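Voltei a fazer sopa

Outubro chegou e com ele aquela vontade de ter uma panela ao lume o dia inteiro. Passei o verão a comer saladas e pão com tomate (sem qualquer arrependimento!), mas na primeira noite fresca fui buscar a panela grande da Lernitz ao fundo do armário e pus-me a descascar abóbora às seis da tarde, ainda de casaco vestido.

A minha sopa de base é sempre a mesma: abóbora, cebola, alho-francês, 2 batatas pequenas e um fio de azeite. Fica 40 minutos em lume brando e depois vai à varinha. Este ano experimentei juntar uma maçã e gostei tanto que já repeti três vezes — fica doce, mas pouco, e liga muito bem com pimenta preta moída na hora. Lá em casa somos 4 e a panela não dura até ao dia seguinte.

Também andei a comparar azeites, que é um vício caro. O Ambrosio é mais picante e uso-o em cru, o Oridetti é suave e vai para o refogado. Comprei os dois na mercearia Olier, onde entro sempre para levar salsa e saio com um saco cheio. Da última vez trouxe também grão seco, que ficou de molho na bancada e acabou na sopa seguinte, com espinafres e muito alho.

Cá em casa, cozinha-se em todos os tamanhos.

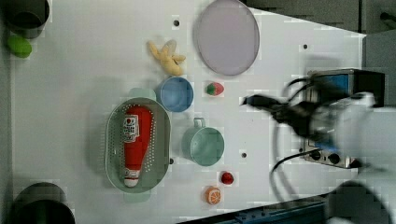 Banana, morango e escorredor: a ementa da cozinha de brincar.

Voltando ao grão: guardem a água da cozedura! Dá corpo ao caldo e poupa-se uma batata. Eu congelo-a em frascos, sem os encher até acima, e vou tirando conforme preciso. Para a semana quero tentar um creme de castanhas, se as encontrar já descascadas, porque para descascar castanhas é que me falta mesmo a paciência.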